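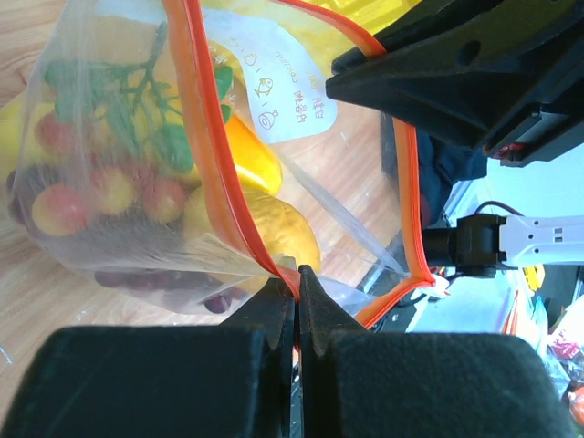 5 min read

16 Nov 2022

Bags again. I said last time that I would stop writing about bags and get back to the shelf labels, and I meant it when I wrote it, but I have spent most of today with the large clear ones with the orange-red zip and I want to get it all down while it is still fresh in my mind (and while the table still smells of fruit, which is a great improvement on the week of the onions).

The filling today was the round red-and-yellow fruit, with a green sprig tucked in on top. I have been writing "fruit" on the sheets all day because Åsmund and I could not agree on what to call them. He says apples and won't hear otherwise. I think the yellow ones with the blush could pass for small peaches if you squint through the plastic, and since they are only there to be lumpy and to take up room, I left it at "fruit, round". If whoever reads this next wants to be stricter, please go ahead and correct the sheet in pencil.

What I like about this bag is the zip. The strip is a good strong colour, orange-red, with a brighter ridge running alongside a paler band, and you can find the mouth of the bag straight away even with the film all hazy and creased underneath. The old Horel bags had a clear zip on a clear bag, and I lost a silly amount of time last winter just turning them round and round to work out which end was which. I remember Åsmund holding one up to the window like a man checking a banknote! So colour first, please, whenever we reorder. I would happily put up with thinner film to keep it.

Now, the mouth. When you pull the two sides apart, the strip doesn't make the nice tidy oval you would hope for. It bows out at the top, comes down nearly straight along one side, and then turns quite sharply back in at the bottom where it is pinched. That sharp turn is the bit I keep coming back to. There is a stiff little end there, where the two strips meet, and it crumples easily. On my notes from the Maltbridge lot I had written "corner fussy" and nothing else, which was no help to me at all this morning, so let me be more generous this time.

If you hold the near strip too close to that corner, the opening stays narrow and anything leafy catches on the ridge going in. If you hold it too far along, the mouth gapes nicely but the far side wants to fold over on itself. Somewhere between the two is comfortable. I marked a spot on one of the spare bags with a felt pen, three fingers along from the end, and I have hung it on the nail by the sink for reference. Please don't use it for your lunch.

The sprig deserves a paragraph of its own. It has a branching stem and broad leaves, and it does exactly what real greens do in a real shopping bag, that is to say it gets flattened against the plastic and refuses to go anywhere else. I rather like it there. It looks cheerful. But it does mean the leaves are first in the queue for getting caught when you come to close up, so my advice for now is to put the greens in stem first, give the bag a gentle shake by the bottom, and only then think about the zip. Fruit before greens, always. I tried it the other way about after lunch and ended up with a leaf poking out through the zip like a bookmark, and had to start over.

Closing: I ran two rounds from the corner outwards and five from the far end back towards the corner. Outwards was better both times. Coming back towards the corner, the strip builds up a small wave ahead of you, and the last bit never quite seats. I know two is a thin sort of number to stand on and I will do more outward ones tomorrow before I go telling anybody at Midtbø about it.

A note on the table while I think of it. The light wooden top is much kinder to work on than the white one we had before. The bag shows up well against it, and the pinkish grain is easy on the eyes by late afternoon, when the glare off the film starts to get tiresome. It does mark, though, so wipe up as you go.

Things I still want to look at. The Pivier samples are in the blue crate and I haven't opened them; they are supposed to have a softer ridge, and I would like to know if that does anything for the crumpled end. I also want to try a fuller bag, as this one had plenty of slack in it and I suspect the zip behaves differently when the fruit is right up under the mouth. And somebody should weigh the fruit. I meant to do it first thing and then the kettle boiled and it went clean out of my head.

Åsmund has asked for the long bench back on Friday for the jar lids, so I'll shift everything to the small one by the door tomorrow evening. Spare bags are in the second drawer, the sprig goes in the tall box so the leaves don't get bent, and the fruit can stay in its bowl with a cloth over it.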